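Prillemthorpe Small Box Set

README, October release
Maintained by Obadia Odera

Welcome! If you're teaching a two-armed robot to handle little boxes on a table, this set is for you. It started as a practice run for Tranance, our larger kitchen-drawer collection, and we enjoyed the boxes so much that they got a release of their own.

What's in it

2000 episodes, each one a person driving both arms through a short job with two small black boxes. An episode runs 20 seconds on average. The jobs come in 9 kinds, all written out in tasks.txt in the plain sentences the operators were given, such as "pick up the left box and tip it up" or "push the right box toward the middle". We kept the spelling mistakes in the sentences. If your language model chokes on "recktangle", you've learned something useful about it.

For each episode you get:

colour video from the head camera
colour video from the wrist cameras
joint positions and gripper opening for both arms
the task sentence
a grade from the operator (good, fair, poor)

Head views first, then a wrist view. 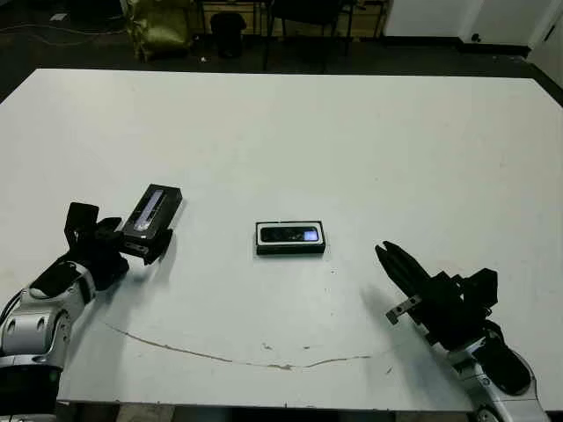
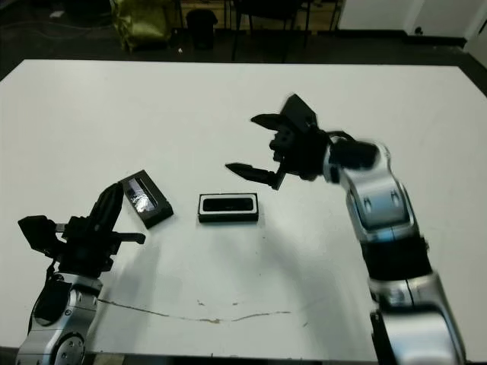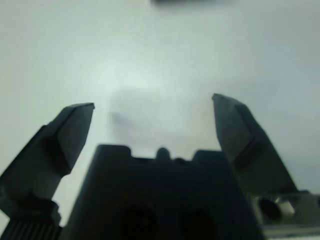 How we collected it

Operators worked in short turns and swapped before their hands got tired. Between episodes they moved the boxes by hand to a new start, using a printed sheet of positions for the first half of the set and their own judgement for the second half. The second half is messier and, in our tests, the better half to learn from. My favourite episodes are the ones where the operator fumbles a grasp, backs off and has another go. Please don't filter those out too quickly! A policy trained only on clean grasps had no idea what to do after its first miss.

Joint readings and video come off separate clocks. We line them up afterward with a tool called Urio, included in the tools folder. It's small and has hardly any options, so do read the code if you want to change something.

Splits

200 episodes are held out for testing, drawn from every kind of job. The rest is for training. We haven't made a validation split because people kept asking for different ones, so cut your own and tell us which episodes you used.

Things to know before you train

The glossy tops of the boxes throw reflections, and these shift as the arms move. Colour jitter helped us a bit. Random crops on the wrist video hurt, probably because the fingers are such a handy landmark for the model.

All the tables are white. A model trained on this set alone will very likely struggle on a dark or patterned surface. Nurngate, the next release, is meant to fix that with cloths and trays, and I can't wait to get it out the door.

Some operators were far more generous graders than others. Treat "fair" and "good" as neighbours and only lean on "poor".

Changes since the first release

Fixed swapped left and right labels in the gripper files
Removed duplicate episodes
Added the task sentences for the pushing jobs, which had been left out of the download

Using it

Free for research and teaching. Please name the Prillemthorpe Small Box Set and the release month in anything you publish. If you train something on it, write to Obadia and send a video, especially if it goes wrong in an interesting way. Bug reports go in the issues list, with the episode number in the title.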